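The Table Gets the Last Word

Clear the dining table. That was the whole assignment, one week, one table, write down what happens. I have been writing about furniture for this magazine for four years and had never once seen the top of my own table for longer than a meal.

Ours is the Gevholm. Dark brown, wood, heavy enough that two movers put it down in the hallway and had a conversation about it. Bought secondhand from a couple in the next building who were going smaller. 930 dollars, chairs not included, and I remember thinking that was a lot for something to put mail on.

Because that's what it was for. Mail. Also the laptop, the vitamins, a bag of clementines, tax stuff from January that should have been in a folder. Then the kid's things on top of that. Paper, crayons, blocks. Always blocks.

So Monday I cleared it. Took most of the evening. Wiped it down with a damp cloth and stood there like an idiot looking at the grain.

The grain is really something. Long streaks, lighter and darker, some of them going wavy and thin before they give out. When the light comes across low you get a pale shine on it and the brown goes almost gray. I had been eating off this for two years.

I called Ritva Leinonen, who restores tables in a shop behind the old bus garage and does not like to be on the phone.

"People buy a wood top and then they hide it," she said. "Tablecloth, then a plastic cloth on the tablecloth. Then a placemat. I ask them why they didnt buy a door and two sawhorses."

Does she have a cloth on hers? She does not. She has a burn from a pot, a ring from a plant, and one corner where a dog worked on it for a winter. She oils it when she remembers.

I asked what really hurts a table. Standing water, she said. Sun on the same half every day. Dragging things. Kids she puts way down the list. "A child drops a block, you get a dent. Fine. Now you know where the child sat."

Tuesday the blocks came back.

I should say about the blocks. They're alphabet blocks, little cubes, a mix. Some have colored frames around the letters, some are just outlines printed on pale faces. They came out of two different sets, possibly three, and there's no full alphabet in there, we have checked. My daughter is not bothered. She spells what she can spell with what she's got and the rest she calls by sound. A V will do for an A if you turn it over.
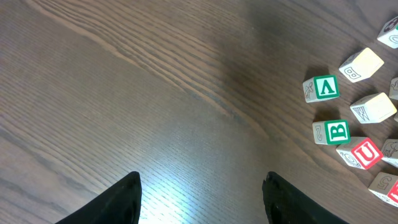

How often should a wood dining table be oiled? When it starts to look dull and a drop of water soaks in instead of sitting on top, which for a table in daily use often means a couple of times a year.

Wednesday I tried a tray. Everybody tells you to get a tray. The one I got was a Dodum, gray, with a lip, and the idea is that the blocks live on the tray and the tray lives at one end and you slide the whole business away at dinner. It worked for one dinner. Then the tray was where the mail went.

Oskari Kiiskinen laughed when I told him that. He designs storage, mostly for small apartments, and did the Studus line of wall cubbies that you have maybe seen in dentist offices. He thinks trays are a trap.

"A tray is an invitation," he said. "You have made a spot that says put it here. So now there's more."

His advice was duller and better. Leave part of the table to the kid, on purpose. Pick a side. Dont fight for the whole thing. The blocks get the right-hand end, the grownups get the rest, and the middle has to be bare before anyone goes to bed. No box, no label. He and his wife have done it since their oldest was three and they still have the table.

What about all the boxes he sells? Those are for the closet, he said. The table is for what you're doing.

Thursday we picked sides. She picked right. I got left and center, which sounds generous until you learn that her side is also where the good light is.

And it kind of held. Friday morning her end was a mess of letters and mine had a coffee cup on it and nothing else. I could see wood. I put my hand on it, it was cold, I sat down and did the whole crossword with my elbows out.

Dinner Friday we had Ritva's rule going too, no cloth. My husband put a hot pan straight down, caught my face, picked it up again. No mark. Peas, rice, the last of the clementines. Blocks still out at the far end because by the deal they are allowed to be.

Saturday a letter went missing and all of us were under the table with a flashlight. Under there it's a different piece of furniture, by the way. Rough, a sticker, somebody's pencil marks from before us. The name Hwang in capital letters near one leg. The couple we bought it from were not called Hwang. I wrote to ask and they said it was there when they got it.

The block was in a boot.

I left the pencil where it was. The tray is in the closet, with the tax stuff on it.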